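About Lestska

Lestska tests picking robots for people who are about to spend money on them. We don't build arms, we don't sell software, and we take no commission from anyone who does. Most of our customers run shops or small warehouses and have been shown a very good video. We are paid to doubt it.

The company goes back to a failure. Kai Kohlhase was running returns for a homeware chain that had bought a system called Kuren, which was meant to lift bags off a display and put them in a bin. In the supplier's demonstration it never missed. In its first week with us it closed on a handle, reported a good grip, and swung. The handle slipped, the bag went over the guard rail, and the arm carried on to the bin and logged a completed pick. It logged 31 of those before anyone compared the record with the floor.

No one was hurt. The supplier, Strobel, called it a tuning matter. We called it a machine that could not tell whether it was holding anything, and we still think that was the better name for it.

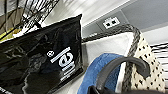
Soft goods are where most of these systems come apart. A box has corners. A bag folds, shines under the lights, hides behind its neighbor and has a handle that may belong to the thing next to it. If a supplier only wants to show you boxes, ask why.

Our standard trial is called Nakar. It runs for 400 picks on mixed stock, with 16 planned interruptions: a blocked view, a snagged strap, an emergency stop in mid-lift. We check what the robot says it did against what it did. The second list is usually shorter – sometimes by a lot. A stop that takes too long ends the trial that day, whatever the pick rate looked like.

We publish our method and change it when it's wrong. The last revision, dated 19/06/2022, dropped a grip test that we had come to distrust. Three suppliers had learned to pass it without getting any better at gripping.

We still turn down work when a customer wants the report written before the trial. If you have a system on loan and a nagging feeling about it, send us the fault log, including the parts you were told to ignore.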